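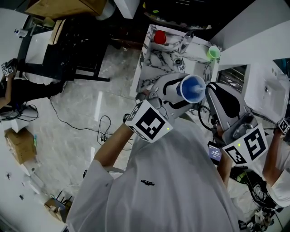

How to clear plastic cups from a marble counter

Marble does not like juice, so I prefer to clear the counter the same evening.

1. Take one cup at a time. If there is still a straw inside, remove it first and put it in the bin.

2. Pour the rest of the drink into the sink. Bottles which lie on their side should be checked for the cap before you lift them.

3. Wash the cups in warm water with a little soap. The rim needs the most attention. Leave them upside down for 15 minutes.

4. Stack them when they are fully dry. Wet cups stick together, and it is very hard to separate them.

5. Wipe the marble with a soft damp cloth. Please do not use vinegar or lemon, they leave dull marks in the stone.

My neighbour Titilayo Osagie dries the marble with an old cotton towel afterwards, and I do it now also.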